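Kenditz Laundry Grippers: dataset notes, release 2

Bimanual teleoperation recordings made to compare two fingertip sets, Wotbridge and Grurier, on a washer-loading task. Each episode holds head and wrist camera streams, joint states and gripper width at 30 Hz. Release 2 adds the July sessions and drops episodes with missing wrist streams.

Contents
Total episodes: 2,000
Episodes passing review: 1,598
Held-out episodes: 15, same washer, garments not used in training
Controller: Damasceno, position mode, fixed force limit

Fingertips were changed between sessions, never within one. The set in use is stored in the field finger_set.

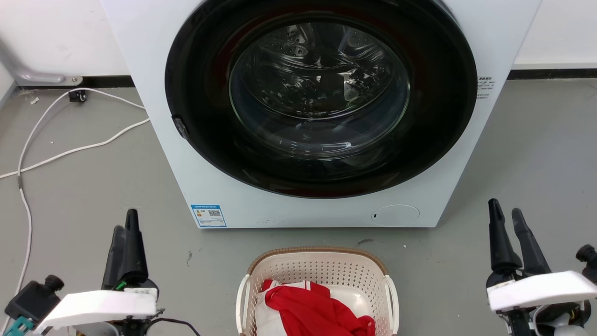
Gripper width is logged before any filtering, so short closures on thin fabric survive in the raw signal. The Grurier tips hold single layers at a lower closing force; the Wotbridge tips release more cleanly over the drum. Most failed picks are double picks, labeled double_pick. Garments start in a perforated basket in front of the washer, one arm on either side, and color segmentation of a red item against a white one is easy there. It is much weaker when the whole load is white. Do not use segmentation scores from mixed loads to rank the fingertips.

Known issues
- Head camera exposure drifts when an arm passes close to the lens.
- Reflections in the steel drum produce false depth points. Mask the drum before computing clearance.
- Wrist streams lag the head stream by one step in the earliest sessions - see sync_offset.

Loading
Read index.csv first, then filter on review_status. Paths are relative to the dataset root.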